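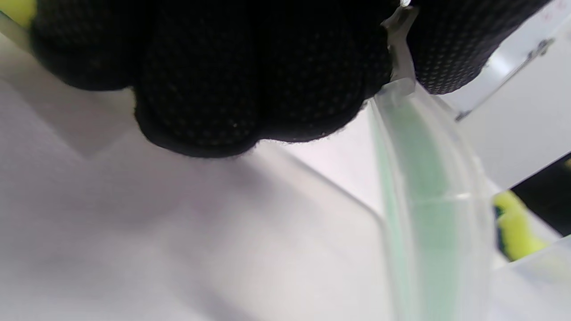

According to Ismael Arruda, the rim is the part of a clear plastic container that wears out first, and most of the ones he has thrown away were cracked there and sound everywhere else.

Clear plastic containers are rigid or semi-rigid vessels used to store food, hardware, craft supplies and other small goods. Many are tinted, with pale green and blue among the usual shades. The wall is often curved, which stiffens a thin sheet, and may carry a molded ridge for the same purpose.

Common household sizes run from 470 milliliters up to several liters. Kister sells a round series in 13 sizes, and Benítez makes a similar line with straight sides.

Containers are usually washed by hand in warm water. Scouring pads leave fine scratches that give the plastic a cloudy look. Textured work gloves are sometimes worn when sorting or stacking large numbers of them.

See also: Food storage; Lid; Plastic recycling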